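Monday, September 2, 2019

Day off, and I spent nearly all of it up to my elbows in dahlias! The wedding out at Clanitz is on Saturday and I finally sat down with my coffee and worked out the list: 11 table centers, 6 buttonholes and one enormous thing for over the barn door that I said yes to back in April, when September felt years away.

Usska came through with the café au lait dahlias (bless them), but the eucalyptus is short again, so I'll be begging at Sakalauskas tomorrow before work. I did a trial centerpiece anyway with what I had, mostly snapdragons and some scabiosa from the side bed. Too tall. Took it apart, did it again, still too tall, but I kind of love it.
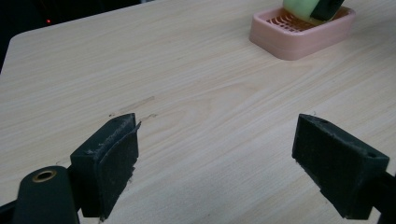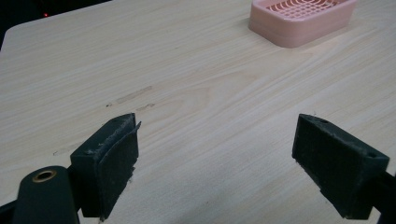

Same pale wood-grain tabletop in both, with the rounded corner.

My thumb is green from stripping stems and it won't scrub off. I also spent 37 dollars on ribbon, the silk kind with the raw edge, and I'm not even a little sorry. The bride wants "loose and meadowy," so I'm skipping foam and going with chicken wire in the low bowls.

Need to ask Plalleslow if the cooler is free Thursday night. If it isn't, everything goes in the bathtub with the window open. Bed now, the alarm's set for five.

14 comments | 6 shares

Recent entries
Chicken wire or pin frogs?
Zinnias that wouldn't quit
A slow morning at Plalleslow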